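This site uses cookies to remember your basket and to count visits. By carrying on you agree to this. OK | Read more

Print this page | E-mail to a friend

Gendau sun hat for toddlers: our review

I have bought far too many sun hats in my life, and most of them ended up in the sea, under the car seat or on the dog. So when my friend Liliana Parisi told me her twins keep their Gendau hats on (on purpose!) I ordered one that same evening, in the mustard colour, for my youngest.

It comes in 3 sizes and I went for the middle one. My daughter is two and a bit with a fairly big head, and there's still room to grow, thanks to a little toggle at the back that you pull to tighten. The brim is wide at the front and longer behind, so the neck is covered, and it's soft enough that she can lie back in the pushchair without it shoving down over her eyes. That was my big complaint with the Zirero one we had last year, which had a brim like a dinner plate.

The chin strap fastens with a soft tab. She can undo it herself, which I have mixed feelings about, but it does come apart easily if it gets caught on something and I'd sooner have that.

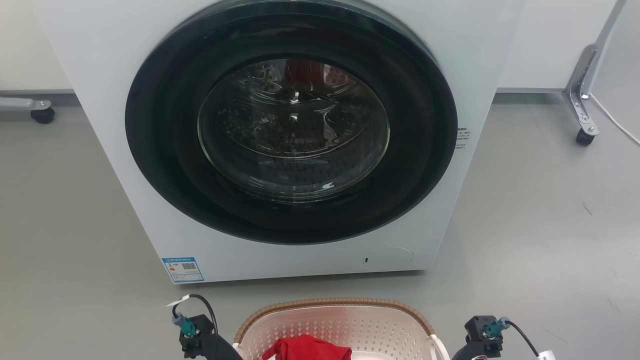

Vol. 10, No. 9

Washing is simple. The label says 30 degrees and no tumble drying, and I've done it loads of times since April with the swimming things. The mustard has faded a touch on top, nothing dreadful, and the brim went a bit wavy until I started drying it flat on a towel. Do take the toggle cord out first or it ties itself in knots round everybody's socks.

What don't I like? The lining gets warm on really sticky days, and I wish they did a plain navy because the patterned ones are rather loud. It's also not cheap for something that could still go overboard on a ferry (I've sewn a name tape in, and my phone number!).

Even so, she asks for it at the front door, and I've never had that with a hat before. I've just ordered the next size up for her cousin, in the one with the lemons.

Print this page | E-mail to a friend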